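卓上アーム導入の予算をどう組むか 本体価格の外側にある費用

小型ロボットアームの導入を検討する事業所が増えている。見積書の先頭に載るのは本体価格だが、稟議が差し戻される原因は周辺費用の計上漏れであることが多い。食器や文具の検品補助にアームを試験導入したフルクベルグ社で、設備計画を担当する古川はるな氏に予算書の構成を聞いた。

同社は費用を本体、周辺機器、運用の3区分で管理する。当初の申請では手首カメラと取付ブラケットを本体に含めて計上したが、更新周期が異なるため、再申請時に周辺機器へ移した。ケーブル類は消耗品扱いとし、予備を初年度分に含める。申請総額に占める本体の比率は30%にとどまった。

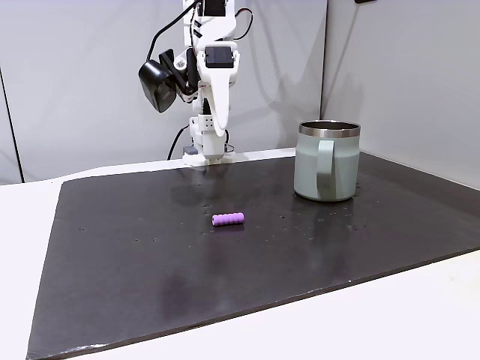 見落としやすいのは作業面と囲いである。光沢のある作業板は清掃が容易な反面、照明の映り込みが画像認識の誤差要因になる。同社は艶消し板への交換費を予備費に置き、評価結果が出るまで執行を保留した。囲いのパネルも、色と反射率を指定すると標準品より納期が延びる。

グリッパーの指は対象物で決まる。取っ手付きのマグと細い筒状の小物では必要な開き幅も把持力も異なり、1種類の指で兼用するか、交換式とするかで費用構造が変わる。古川氏は「対象物の一覧を先に確定させないと、指の見積もりは取れない」と話す。

運用費の大半は人件費である。同社の計画では、初年度の調整と教示に87時間、年間稼働は1732時間を見込む。保守契約の要否は、停止1時間あたりの損失額と代替機の手配日数から判断する。

次年度の予算要求は5月に締め切られる。2台目の申請には、艶消し板の評価結果を添付する予定だという。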